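9/12/25

Rain again, so the walk was off and the jam factory was on. Keisha Abernathy had been on at me since May to come and see Flanar, where they do the chutneys and the fruit spreads, and a soggy morning with nothing in the fridge but mustard seemed as good a time as any. We had toast at hers first, then a second lot of toast, and caught the bus with 10 minutes to spare (unheard of!).

You go in through the shop, which is cruel, as you can smell everything and aren't allowed to buy until the end. Hairnets on, rings off, and then Ernő Kovács took us round. He's been there 15 years and talks very fast when the pans are going, so I missed a fair bit about pectin. The boiling room was lovely and warm after the street and my glasses steamed up straight away. They were doing plum that morning -- a great dark glossy slop of it, with the smell getting right up into your hair.

After that came the cold end, where the fruit gets sorted before it goes anywhere near a pan, and I wished I'd kept my scarf on.
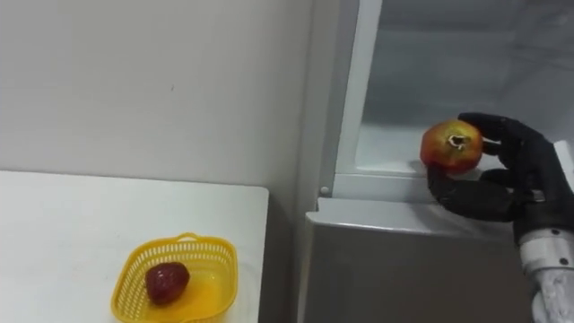 Tea was at 11 in the canteen and there was a proper spread. Little rolls with cheese, a pickled pepper thing called Mokora that made Keisha cough, and a walnut slice I went back for twice. Ernő told us his mum still won't eat the factory apricot because hers has kernels in it, and then he ate four slices of bread with the factory apricot on.

The tasting was the bit I'd come for. I liked the sour cherry best, and the quince a lot more than I thought I would. The onion one they call Sudden is well named -- nothing at all, then your ears go hot. Keisha bought three jars. I bought two, plus a plum for my sister, who is not getting it.

It was still tipping down when we came out, so we ducked into Deák on the corner for soup. Bean, with smoked sausage and a big spoon of sour cream. I said I was too full and then finished the lot. If you're going yourself, take a strong bag and skip the second toast.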